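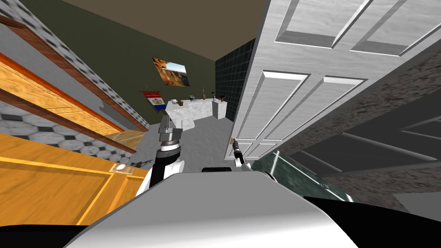
A morning at the Greditz courthouse open day

4 min read

I had walked past the Greditz courthouse more times than I can remember and never once gone in. So when I saw a notice for the open day on the library door, I signed up on the spot, and I'm so glad I did!

Our group met by the side entrance at nine. We went through the same security check as everyone else (belt off, keys in the tray, belt back on while trying to keep up with the line), and then Anwara Navaratnam came down to collect us. She has been a clerk in the building for 13 years and she clearly loves the place. She talked all the way up the stairs, mostly over her shoulder, and I caught maybe two thirds of it.

First stop was the filing office. I expected to be bored and I wasn't. Every new case gets a number, a colored tab and a slot on the shelf, and the small claims get yellow. The shelves still run the full length of the back wall, even though most filings now come in through Sivakumar, the court's online system. People over in Poltine can file from home these days, which used to mean a bus ride and a half day off work. Anwara showed us how a claim looks when it lands on the clerk's screen, and then how often it has to go back for a missing signature. Very often!

Then the courtrooms. There are two in regular use, and we were allowed to sit in on a real hearing in the smaller one, a fight over a rental deposit. The judge was patient and quick, and she explained each step to the tenant, who had come without a lawyer. I had no idea so much of a judge's day goes into plain explaining. We had to leave before the ruling, so I still don't know who got the money.

After the coffee break came a mock hearing in the big courtroom — nearly 50 of us by then, with the other groups joining in. The case was Umesach, a made-up bakery that had supplied the wrong wedding cake. I was picked for the jury and took it far too seriously. We argued for so long that the bailiff knocked to ask if we wanted lunch. We found for the bride.

A few practical things if you're thinking of going. The side entrance has a ramp, the main steps don't. Phones stay switched off past security. Bring a sweater, the big courtroom is freezing.

The next open day is in July, and the sign-up sheet is at the front desk. Ask for the tour that includes the filing office.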